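[Print] [E-mail this message]

From: Awuor Chege
To: finishing list
Date: Thu 31 October
Subject: Re: Drying small parts without marks on the underside

Kibet Laizer wrote:

> We finish short trays and box lids with a wiping oil, sanded to 400
> before the first coat. The top face is fine. The underside keeps coming
> out with a dull patch where the piece sat on its cloth overnight. I have
> tried a folded cotton rag, a paper towel and a bare bench. The bare bench
> gave a ring. The paper towel stuck at two corners.
>
> Is there a support that leaves nothing behind, or do I have to coat one
> face per day? We have 30 lids to get through and one bench.
>
> Kibet

Kibet,

You do not need to coat one face per day. The dull patch is a contact problem. Where cloth touches the film over a wide area, the oil either wicks into the fabric or cures slowly for lack of air. Folding the cloth thicker makes it worse.

Use two plain dowels as rails. Leave them unfinished. Lay them side by side, parallel, with a gap narrower than the part. The part then touches along two lines and air gets under the rest of it. For small lids I keep the rails close together. For anything longer than your hand, spread them until each rail sits a quarter of the way in from the edge.

Dowels roll. Xóchitl Ochoa suggested notched end blocks in May and they work, but they take up bench space. On a small job I lay the rails lengthwise over a shallow tray with a rim and let the ends run past it at top and bottom. The tray also catches drips. It needs to be shorter than the rails, otherwise they drop inside and the part ends up sitting on the rim.
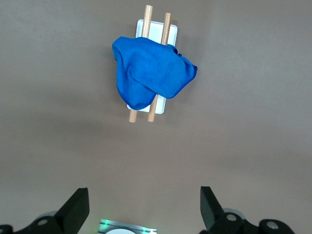 The cloth has a separate job. I use microfiber for the wipe-off and for nothing else. Go over the top face, turn the part, go over the underside, then place it on the rails with the better face up. Wait 8 minutes and check the two contact lines. If oil has collected there, lift the part, wipe, and put it back down a finger's width to one side. After that leave it alone until morning.

Some notes on materials:

Rails. Softwood is adequate. Knock any fuzz off with worn paper before the first use. Scrape them when they get tacky. A glazed rail looks harmless but it will bond to a fresh coat.

Tray. Anything smooth with rounded inside corners. Square corners hold oil and are slow to clean.

Cloth. Wash new microfiber once, with no softener. Do not leave an oily cloth bunched up at the end of the day. Open it out flat outdoors in a single layer, or put it under water in a lidded metal can. Oils that cure by oxidation give off heat, and a wadded rag can ignite without any flame near it. Upendo Owino posted the full procedure for the Mwakyusa shop and I would follow that one.

On capacity: a bench the size of yours should take four sets of rails. Stagger the lids and do not let edges touch. Coat in batches so that the first batch has had its check before you start wiping the second.

One thing I have not tested is the Biltetti hard oil. It is thicker and may need a longer interval before the check. If anybody on the list has run it on rails, please post the interval and the shop temperature.

Awuor

[Print] [E-mail this message]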